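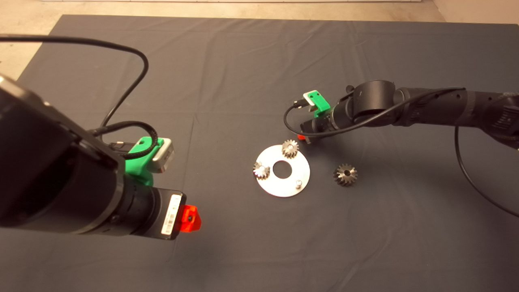

Putting the planetary set back together

Last updated: September

The small gearbox off my Treltoris winch has been apart since spring. I got it back to the bench after Kourosh Nouri dropped off the grease I had been waiting for, and I had one free afternoon to spend on it.

I spread a dark gray cloth first. I used to work on bare surfaces and lost a circlip every time. On cloth a dropped part stays where it falls, and steel shows up well against gray. The folds don't matter for this kind of job.

The old grease was the slow part. It had turned to something like brown wax. I soaked the gears overnight in Claden degreaser, went over the teeth with an old toothbrush, and changed the rags more often than I wanted to. Esther Langat told me to use a brass brush for the roots of the teeth, and she was right — the toothbrush only gets the flanks.

After that I sorted the screws into jar lids and wrote down the order they came out. My notes from the teardown were bad. One line just says "washer, thin side?" and I had to work that out again with calipers.

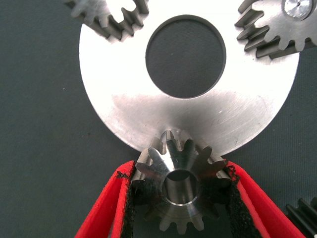
Getting the gears to sit right around the disc took longer than I planned. I kept going back to the parts sheet, which shows the set from one side only and leaves out the spacing. What you want is the three gears spread evenly around the rim, and the big hole in the middle of the disc left clear. The small pinion has short pointed teeth and at least one of the other two is squared off, so at least those can't get mixed up. I left the fine scratches on the face of the disc alone. They don't catch a fingernail, and polishing them would only take off metal.

I turn everything by hand before any grease goes in. A tight spot is easy to feel dry and hard to feel once it's packed. If there is one, I back the screws off a little, turn again, and snug them up in stages.

Still to do: a new gasket for the cover, and the output seal. Jamshid Karimi thinks he has a seal that fits. If not, I'll order one and pick this up next month.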